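Curgate enrollment portal: premium credit dropped off after I updated my income

Ticket opened with the Heten help desk. Status: resolved, with one item still open

I'm writing all this down in one place so the next person who gets the letter I got has something to go on. In December I went into our Curgate account to report a small raise, the kind you're glad to have but wouldn't throw a party over. I filled in the new income, clicked save, got the green check mark and went off to make supper. When the next bill came from Kofler, our insurance carrier, it was $187 higher than the month before, and the line for the premium credit was gone altogether!

What I tried first, in order:

- Logged out and back in (of course).
- Looked at the eligibility page. It still said we qualified, with the credit listed just as it ought to be.
- Called Kofler. A very kind lady told me they can only bill what the marketplace sends over, and the marketplace had sent them a zero.
- Called Curgate, who said everything looked fine on their end and suggested I call Kofler.

After that I opened a ticket with Heten, the benefits office that helps folks in our county with their applications. 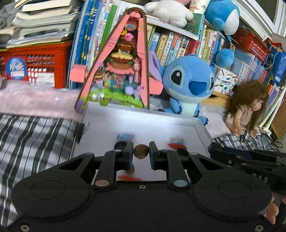 Plullico, 6 Apr 2025

Well, we have an answer, and I'm so grateful to the help desk for sticking with it. When you report a change in income, Curgate makes a brand new application and leaves the old one sitting there. The eligibility page was showing me the old one. On the new one, the household size had gone from 4 to blank, and with no household size the system works out no credit.

The fix, if you're in the same boat: open My Applications, pick the newest one (mine was at the bottom of the list, goodness knows why), go to Household, add everybody again, and then sign and submit. You do have to go all the way through to the signature page, even though the pages after Household look finished. Our credit was back on the account the next morning.

Still open: getting back what we overpaid. Heten has sent the request to Curgate and I'm to watch for a letter. I'll add to this when it comes.

Comments

Household was blank on mine too. Thank you, thank you! I'd been on hold with them all week.

Does this work if you applied on paper?

Same trouble here, but my bill went up by nearly $1000 and the newest application won't open. Opening a ticket tonight.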